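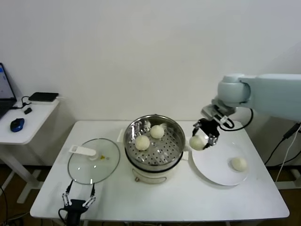

Steamed buns in an electric steamer. Small countertop cookers are covered by the county's new rules for home food sellers.

Home cooks can sell steamed and boiled foods under new county rules

Nov 30, 2025

Residents who cook for sale out of their own kitchens will be able to add steamed and boiled foods to their menus next year, after the county board voted 5 to 2 to widen its home kitchen permit.

Until now the permit has covered only baked goods, jams, dry mixes and candy. The new rules add filled buns, dumplings, tamales and rice cakes, as long as they are cooked and handed to the customer on the same day. Raw fish, home-canned meat and anything made with unpasteurized milk are still barred.

Yamuna Varma, who wrote the proposal for the county health office, told the board that many residents were already selling these foods through neighborhood message groups.

"We would like to know who they are and make sure they have a thermometer and a clean sink," Varma said. "A permit gives us a way to do that."

Sellers must pass a kitchen inspection and take a short food safety class. Electric steamers, rice cookers and other countertop appliances are allowed, but each one has to be listed on the application. Appliances may not be run from an extension cord, and food waiting for pickup has to be kept at a safe holding temperature.

Each household may sell up to $2000 worth of food a month. The board dropped an earlier draft, circulated in September, that set the limit at half that amount. Cooks who spoke at the hearing said the lower figure would not cover the cost of ingredients and packaging.

Indira Kotian, who sells cookies and flatbread from her home in the Flakgate neighborhood, said she plans to apply for the wider permit.

"People ask me for dumplings every week and I have to say no," Kotian said. "I already have the equipment. It was the paperwork that stopped me."

The two members who voted against the change said the health office does not have enough inspectors. The office has 11 on staff, and they also cover restaurants, school cafeterias and public pools. Varma said home kitchens would be inspected once before a permit is issued and after that only if there is a complaint.

Current permit holders can keep selling baked goods without doing anything new. Those who want to add steamed or boiled items will need to file an amended form and have a second inspection — the fee for that visit has not been set.

Application forms will be posted on the health office website and available at branch libraries.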